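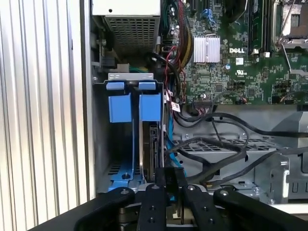 2 min read

Old office servers to be stripped and reused at Britside workshop

14 October 2020

A store of retired office servers and desktop computers is being taken apart at the Britside repair workshop, with the usable parts going back into machines for schools and community groups.

The equipment came from Plivwood, which closed its machine room in June and moved its records to a hosted service. The firm handed over 193 items in all, among them Dell tower servers of the kind that sit under a desk or in a cupboard. The workshop began opening the cases last week.

Hard drives are dealt with first. In the Dell tower the drives sit in a cage and are held in carriers with blue plastic handles, so they can be found quickly once the case is open. Every drive is logged and wiped before anything else is done with the machine. Drives that fail the wipe are shredded on site, and a certificate is sent back to the donor.

Power supplies, memory and cables are then tested and sorted. SATA cables are kept if the clips are sound – the workshop says it is always short of them. Motherboards that still start up stay in their cases, and the rest go to Drosero, a metals recycler, along with bent panels and broken fans.

The workshop has handled 1659 machines since it opened, and 395 of those were put back into use over the past year. Towers are popular with small groups because they are easy to open and have room for a second drive. They are also heavy, and anyone collecting one is asked to bring a car or a trolley.

The first 30 rebuilt computers will go to the Bermúdez Centre, where they will be used for evening classes and a homework club. A rebuilt server will hold the centre's shared files.

Other groups can apply for a machine by filling in the form at the workshop's front desk. Applicants need to say what the computer will be used for and whether they already have a screen and keyboard – these are in shorter supply than the computers themselves.

Donations of working or broken equipment are still being taken. Printers and old glass-fronted monitors cannot be accepted.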